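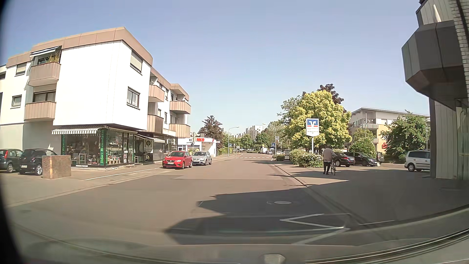 Getting sweet peas through a hot summer on a balcony: a thread

1/ OK, a few of you asked how I still had sweet peas blooming when everyone else's had gone to straw, so I'm going to write the whole thing down before I forget it. Long one. Get a coffee.

2/ First, the setup. Third floor, faces east, gets sun from breakfast until a little after lunch. Four big pots, one old bathroom shelf for the seedlings, and a railing the landlord has asked me very nicely not to drill into.

3/ I grew three kinds this year. Two were plain old mixed packets from the hardware store. The third was Triltaretti, which came in an envelope from Hwa-young Ji at the seed swap. It's a small-flowered one, cream going to a kind of bruised pink at the edges, and it smells like orange peel and honey. I'm obsessed with it!

4/ Hwa-young got hers from Sabine Stüber, who has been saving it for years and pulls out anything that comes up too dark. So if yours is a proper magenta, it's probably crossed with something along the way. Still pretty. Just don't hand it on under that name, please.

5/ Sowing. I did mine in cardboard tubes, two seeds to a tube, in the fall. I didn't nick them. I didn't soak them either. I know, I know. Half of you are already typing. Mine came up fine in ten days and the mice didn't find them, and that's all I ask.

6/ The hardware store packets got exactly the same treatment and came up patchy. Old seed, I think. The date on the back was rubbed off and I bought them anyway.

7/ Pinching out: yes, do it. When there are three pairs of leaves, take the tip off with your nails. It feels mean. You get side shoops and the side shoots are the good ones.

8/ (shoots. SHOOTS. leaving it)

9/ Pots. Bigger than you think. Mine are deep ones, meant for tomatoes. Last year I used window boxes and by June the roots were wrapped around like yarn and the whole lot was yellow to the knee.

10/ For the mix I used regular peat-free with a couple of trowels of my own worm compost in each pot. I've tried Haler pots and I've tried the cheap black ones and the sweet peas didn't care. The Haler ones look nicer from the kitchen. That's the full review.

11/ Now the part people really asked about, the heat. Sweet peas hate a hot root more than they hate a hot leaf. So I put each pot inside a larger pot and stuffed the gap with crumpled newspaper, and I wet the newspaper every morning when I watered. Looks awful. Works a treat.

12/ Then I stood a row of lettuces in front, in anything I had, so the sun hit them and the sweet pea pots stayed in shade. The lettuces bolted by the middle of summer but they were still tall and leafy and doing their job, so they stayed.

13/ Water at seven in the morning, slowly, until it runs out of the bottom. On the really bad days again at night. If you miss one day in a heat wave the buds drop, and you'll find them all over the floor like little green commas.

14/ Feed: tomato food once a week from the first bud. I also had half a bottle of Enance left over from somebody's house plants and gave it to one pot to see. That pot made a ton of leaf and bloomed after the others. Too much nitrogen, I'd guess. One pot on one balcony, so make of it what you like.

15/ Supports, given the no-drilling situation: I tied a bamboo tripod into each pot and then ran twine from tripod to tripod so they held each other up in the wind. Jute twine rots by August. Use something uglier.

16/ PICK THEM. Every other day, all of them, even the ones you were saving. I kept a tally on the fridge this year because my sister bet me I wouldn't get 100 stems from the Triltaretti. I got 138. She owes me lunch.

17/ Once you let a few pods form, the plant starts shutting up shop and it's very hard to talk it around. So pick first and save seed at the end, from one or two plants you've marked with a bit of yarn.

18/ Which brings me to September. I've left pods on two of the palest plants and they're nearly there now, going tan and papery. You want them to rattle. Bring them in before they twist open or you'll be picking seeds out of the neighbor's doormat (sorry again, downstairs).

19/ Somebody asked about mildew. Yes, had it, on the lower leaves, from July on. I stripped off the worst ones and kept going. The Baloch, which is the purple one my aunt grows up a fence in her yard, had it far worse than mine, and hers is out in the open with loads of air. So I don't have a theory.

20/ Somebody else asked about greenfly. Thumb and finger. Every morning while the water's running. You get used to it.

21/ Next year I'm going to sow half in fall and half in February and see if the second lot carries on longer. And I want to try one pot with something low growing at the base in place of the lettuces, maybe a creeping thyme, if it can stand that much water. If anyone has done this, tell me!

22/ Seeds: I'll have a small amount of Triltaretti to share once it's dry and sorted. Six seeds each, stamped envelope, message me. Swap for anything scented, and I'm especially after a good white.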